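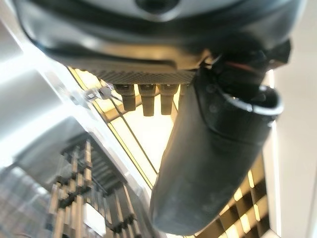

Marlene Lachance wants to know whether plates really need rinsing before they go in the dishwasher. Scraping is enough for most food. Rinse only for egg, oatmeal and melted cheese, which set hard if the load waits until evening.

Between the sink and the dishwasher

1. Clear the sink before you open the dishwasher door. Pans that need soaking can stand on the counter with hot water in them.

2. Load the bottom rack from the back. Plates face the center, big ones at the sides – otherwise they block the spray arm.

3. Keep a slotted drying rack in the sink for things you wash by hand. A black one doesn't show tea stains. Lift it out once a week and scrub the basin under it.
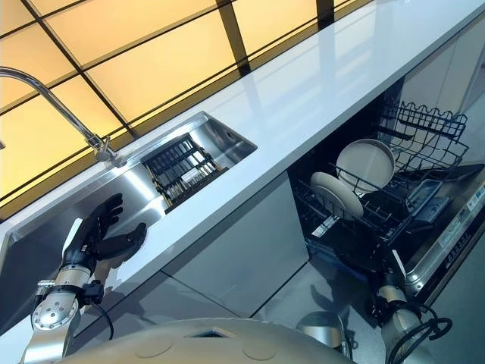 4. Wipe a glossy white counter with a damp cloth, then a dry one. Streaks show up most when the backsplash is lit, so do this with the lights on.

5. Clean the filter every 2 weeks. Twist it out, soak it for 40 minutes in warm water with dish soap, and brush the mesh with an old toothbrush.

6. Unload the bottom rack first. Water collects in the bases of upturned mugs and drips on the plates below.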